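Section 9: Cleaning the Skiltus countertop water filter

The box says the housing "practically cleans itself." We have looked after these units at our Pratstead shop for years and don't believe it. Plan on doing the job by hand.

1. Close the feed valve and unplug the unit.
2. Press the red tab to release the pressure. The tab is stiff. Do not use pliers.
3. Unscrew the bowl counterclockwise and lift out the Grimar cartridge.
4. Wash the bowl in lukewarm water with a drop of dish soap. Rinse twice.
5. Wipe the outside with a soft cloth.
6. Refit the seal, then the bowl. Hand tight is enough.
7. Open the valve and run off the first two pitchers.

Note: The indicator light counts days and knows nothing about your water. Hui-mei Chu's test unit showed green for 59 days with a cartridge that was almost blocked. Go by the flow — if a pitcher takes twice as long as it used to, change the cartridge.

Note: Cartridges 695 and 696 look alike and both screw in. Only 696 fits this model properly, whatever the sales sheet says.

Caution: Never use bleach, scouring powder or "miracle" descaling sprays on the bowl. We have yet to see one that leaves the plastic clear.

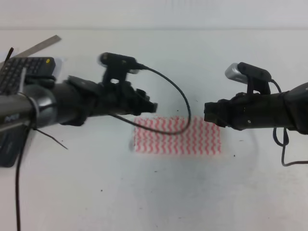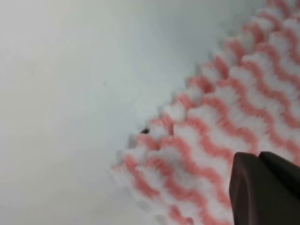
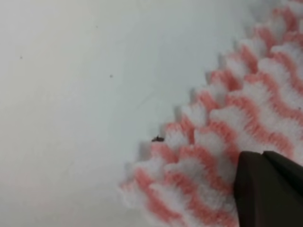 Fig. 9. Striped cloth.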